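Worktables and Soft Goods Gallery
Published 20/08/2025
By the Web Editor, Nulau Center

The Nulau Center maintains a collection of tables, benches and small household articles for use in its handling rooms. This gallery presents the worktable in the Tiltura Room, together with one of the plush articles from the soft goods collection. The collection holds 93 soft articles in all, ranging from toys and cushions to folded linens, and each is listed in the center's catalog.

The table was selected for its pale surface, against which dark fabrics are easily distinguished. It was placed in the Tiltura Room in December and is listed as item 1032. Visitors viewing the gallery for the first time may wish to consult the room guide, available at the front desk of the Jacobs Building.
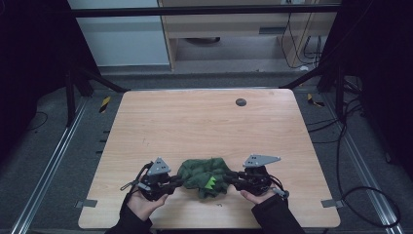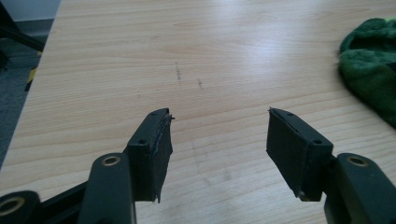 Department of Furnishings and Handling Rooms, Nulau Center

The pale wood grain of the tabletop is visible in both pictures. The first also shows a dark green plush toy with a bright lime-green spiky detail, stretched sideways near the edge of the table. The second shows bare tabletop, with the grain running in long bands and light falling across the upper part of the surface.

Minor scuffs and marks on tabletops are recorded at the yearly inspection. They are not treated as damage unless they catch on fabric. Surfaces are to be wiped with a soft cloth after each session, and adhesive labels should not be applied to the wood.

Plush articles are returned to the shelves in the Premitz storeroom at the end of the day. Any article with an open seam should be set aside in the repair bin with its catalog card. Requests to use the Tiltura Room must be received seven days in advance.

Last updated: 20/08/2025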